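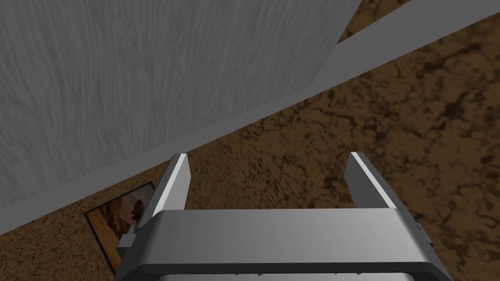

I have a beef with tipping screens, and I've been carrying it since December, when I bought a bottle of water at an airport kiosk and the little tablet swung around and asked me if I'd like to leave 25 percent. For what? I took the bottle out of the fridge myself! I scanned it myself! There wasn't a human being within shouting distance, and I still stood there sweating with my finger over "No tip" like I was about to kick a dog.

Let me say up front that I like tipping. I waited tables at Michailidis for two years when I was in school, and tips paid my rent. I knew which regulars were good for a twenty and which ones would leave coins under the saucer, and I was nice to both (okay, nicer to the first bunch). So please don't write in to tell me I've never carried a tray.

What bugs me is the asking. Back then the check went down on the table, I walked away, and whatever happened next was between the customer and their conscience. Now the cashier holds the screen and watches you pick. The person behind you in line can see it too. It's a small thing, but it happens to me three or four times a day, and it has turned buying a muffin into a character test.
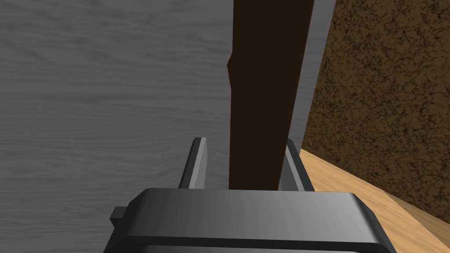

My friend Apostolos Giannakopoulos runs a sandwich counter, and he and I have gone around and around on this. His point is a fair one. His crew makes up to 200 extra a week each from that screen, and he can't match it out of his own pocket unless he bumps the price of every sandwich. So bump it, I told him! I'd pay the extra and never think about it again. He says I'm the only one who would, and that everybody else would walk across the street to Vergate and get the cheaper one with the tip screen. He may be right about that, which annoys me more than anything.

Still, I think there's a middle ground. Keep the screen if you have to, but make "No tip" a button the same size as the others, and stop starting at 20 percent for handing me a bag of chips. Put a jar out. I love a jar. I'll drop 2 bucks in a jar all day long and feel great about it.

And if the place is self-serve, turn the thing off. I bought my water, I carried my own water, and I'm keeping my 25 percent.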